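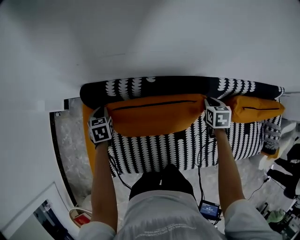
Quando uma demonstração deve ser descartada do conjunto? Quando um dos marcadores de mão deixa de ser localizado por mais de 2 segundos seguidos, ou quando o registro de calibração da sessão não foi arquivado antes da primeira tomada.

Figura 3. Arrumação de almofadas em um sofá, com cubos marcadores nas duas mãos do operador.

3.2 Regras de coleta em ambiente doméstico

O protocolo Asico foi redigido para bancada de laboratório e pressupõe iluminação fixa, piso livre e objetos rígidos. Nas residências nenhuma dessas condições pode ser garantida. Adotamos por isso uma versão revisada, aplicada a todas as sessões realizadas nos locais Murnutley e Trurivitz, com as alterações descritas a seguir.

A primeira alteração trata dos cabos. O texto original exige que todo cabo ligado ao operador corra por canaleta. Em casas, a regra passou a admitir cabos soltos entre o corpo e o equipamento de registro, desde que o operador permaneça no mesmo posto durante a tomada inteira. Na tarefa da Figura 3, dois cabos pretos descem dos cubos em direção ao piso, entre o sofá e as pernas do operador, e o pequeno dispositivo com tela a que se conectam cabos fica no chão, em frente ao sofá. Tarefas com deslocamento entre cômodos ficam fora desta versão.

A segunda diz respeito aos marcadores. Cada mão leva um cubo branco com códigos quadrados pretos. Exigimos ao menos uma face legível por cubo no início e no fim de cada tomada; no trecho intermediário tolera-se a oclusão até o limite de tempo já indicado. Tecidos estampados de alto contraste, como o do sofá da Figura 3, não são motivo de exclusão, mas devem constar da ficha da sessão, pois o detector é avaliado separadamente nesses casos.

A terceira trata dos objetos deformáveis. Para almofadas, o protocolo Asico pedia uma pose de referência medida com gabarito. Substituímos o gabarito por uma anotação de contorno feita depois da coleta, com o zíper usado como linha de orientação quando visível. Dois anotadores trabalham de forma independente e as divergências são resolvidas por um terceiro.

O ambiente não é arrumado para a coleta. Objetos fora da área de trabalho permanecem onde estão, salvo documentos, telas com dados pessoais e retratos, que são retirados ou cobertos pelo morador. O consentimento é colhido por escrito e pode ser revogado até o fechamento do lote.

Foram registradas 1.093 tomadas segundo a versão revisada, das quais 944 atenderam a todos os critérios. Entre as aceitas, 397 envolvem objetos deformáveis. As recusadas foram mantidas em arquivo separado, com o código do critério violado, e não entram nos resultados da Seção 4. O modelo da ficha de sessão e a lista completa de códigos estão no Apêndice B.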